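Gristow Forum > Manipulation > Planning and perception

Thread: Cloth grasp fails when planner treats the cloth as an obstacle

ktmoon
Setup: single arm, fixed camera, tabletop clearing task. We segment the point cloud, everything that is not the target goes into the collision scene, and the planner gets a pregrasp and a straight-line approach. Works for bowls and cups. For cloth it fails in planning more often than in execution. Out of 20 attempts in June, 13 never left the pregrasp pose. The log says "approach in collision" each time.

I have already allowed contact between the fingers and the target cluster. What am I missing?

b_ki
Your target cluster is probably not the whole cloth. Folds cast shadows in the depth image and the segmenter splits one cloth into several clusters. You whitelist one of them and the approach hits its neighbor. Dump the collision scene at the moment of failure and color it by object ID.

ktmoon
Dumped it. The cloth is 4 objects. Two of them are thin slivers along a fold.

The layout is the usual one, with hard objects left of the cloth and the arm coming in from the right: 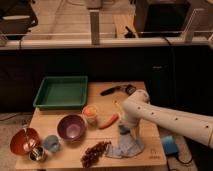

Gripper down at the light blue cloth, carrot and grapes to the left of it.

The carrot is the other problem. After padding, its box overlaps the edge of the cloth cluster, so I can't just merge everything within a radius.

joonjoo
Don't merge by radius. Merge by color and surface normal continuity, then cap the height. In that layout the cloth is light blue and the carrot is orange, so even a crude hue threshold keeps them apart.

You do have one small pale blue cup near the front left. Hue alone will give you a false match there. Require the clusters to be connected through points on or near the table plane and it drops out.

ismail_m
I disagree with fixing this in segmentation. You will tune it for this cloth and redo it for the next one. The planner should not be checking a deformable object as if it were rigid. Put the cloth in a separate layer with a contact cost and leave the hard objects in the collision layer. Then a split cluster costs you a slightly odd path and the plan still comes back.

joonjoo
That needs a planner that accepts soft costs. The stock sampling planner in Cosano does not. It takes a boolean from the collision checker.

ismail_m
Plan to pregrasp with the boolean checker. Run the last segment as a Cartesian servo with a force threshold. The servo doesn't need the collision scene for the cloth, only for the rigid items. We have run it this way since the Mornitthorpe branch.

b_ki
And if the cloth is lying over a cup? A force threshold tells you that you touched something. It does not tell you it was the cup. I would keep the segmentation fix and use the servo for the last part as well.

ismail_m
Fair for covered objects. Compare the cluster height with the table plane before you commit, and reject grasp points above the limit. That is a check on the grasp candidate – it doesn't have to go into the scene.

ktmoon
Tried both. Results, same start pose, planner limit at 3000 ms:

Hue plus plane connectivity only: the split clusters are gone, but the approach still fails when the padded carrot box reaches the grasp point.
Servo for the last segment, padding cut to 4 mm on rigid objects: no planning failures in 20 attempts. One early stop from the force threshold, at the fold nearest the wrist limit.

I am keeping the servo and leaving the color merge on for choosing grasp points.

joonjoo
4 mm is tight for a fixed camera. What is your calibration error?

ktmoon
Under 3 at the center of the table. I have not measured it at the corners.

b_ki
Measure the corners before you trust that padding. The bowls and the metallic cup are on the left side, and a wrist sweep on the retreat could pass close to them.

ktmoon
Will do. I'll post the numbers and the config diff in this thread.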